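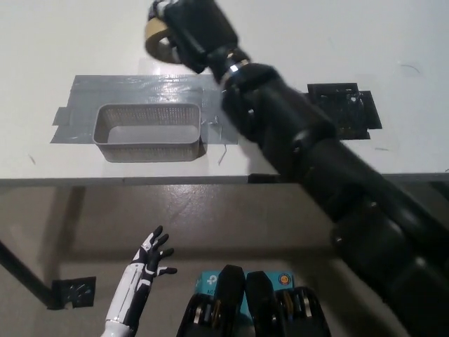
Reynaldo Samonte wrote back off-list that he would look at the brake before the controller, and I think he has a point, so I am answering him in front of everybody. Full account below the quote for those who missed the start of the thread.

On 7 Aug 2024, Kristine Belmonte wrote:

> Did the Nurmont arm drop when the stop was pressed, or did it
> drop first and somebody pressed the stop because of it? The log
> you posted has both in the same line and I can't tell which way
> round it was. Also, what was it carrying?
>
> Kristine

Kristine,

The stop came first. Darren Hartley was at the bench and pressed it because the arm was going wide on the return move. The drives cut out as they should. Then the shoulder sank toward the table before the brake held. It has a brake on that joint and the brake is supposed to catch it right away.

It was carrying a roll of masking tape, nothing more. We use tape rolls for all the pick and place tests at the table, with the mesh basket as the target, so payload is not the cause. The arm is rated for far more than that.

No one was hurt. Darren had his hands off the table at the time, but he could easily have been reaching for the basket, and that is why I am treating this as a safety matter and not as a nuisance fault.

What we know so far:

The controller logged fault 642 both times. The Saludo manual lists 642 as "brake release timeout," with no further explanation. I have asked their support what the timeout is measured against. No answer yet.

It happened 2 times in one afternoon, and not once in the 7 runs we did the next morning with the same program. The second time was without the stop, on an ordinary program pause. I had left that out of my first message and should not have.

The firmware was updated in January and the arm has run most weeks since then - so I doubt the update by itself.

To Reynaldo's point: he had a shoulder brake on a Lekau arm that let go slowly and also grabbed slowly, and the controller reported only the first half. Cleaning the disc fixed it for a month, then it had to be replaced. We have not opened ours. Rodel Lagman has the puller for the cover and can do it Friday if the spare seal arrives.

Until then the arm stays powered down and tagged. If you have the same model, please do this with your hands clear: raise the shoulder to level, pause the program, and watch the joint. Ours sank far enough to see without a gauge. Send me the result either way, with your firmware version.

Aslı Toprak
Stumisier test bench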